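I got into the Fultemar program!

26 Oct 2026

The email came while I was brushing my teeth and I read it three times before I believed it. Evening MBA, Fultemar School of Business, starting in March. I'm so happy I could run laps around the block (I did one, in slippers).

For anyone who asked why Fultemar and not somewhere higher up the lists – I did look at the lists! I spent most of the summer on them. But I kept coming back to the evening schedule, the small seminar groups and a second-year course in family business that I couldn't find anywhere else. I sat in on one class with Zinash Berhe teaching, all about pricing at a small paint company called Howlader, and I talked about it at dinner for a week. My poor family.

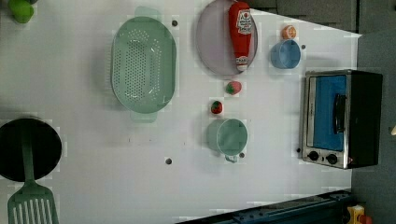 What it costs and how I'm paying

The application fee was 10 dollars, which made me laugh after some of the others. The deposit is 500, due when you accept, and I've sent it already. I also got a Finmont grant of 3000 toward the first year! Please apply for the small grants, even the ones with ugly websites. The form took me one evening and a pot of tea.

What I'm doing until March

Statistics, mostly. Leszek Głowacki, my old manager at Pukonico, lent me his textbook with all his notes in the margins – half of them are in Polish, but the graphs help. I'm also redoing algebra from the very beginning and loving it more than I ever did at school.

If you're starting in the same group, leave me a comment. I'd love to find a study partner who lives on the east side!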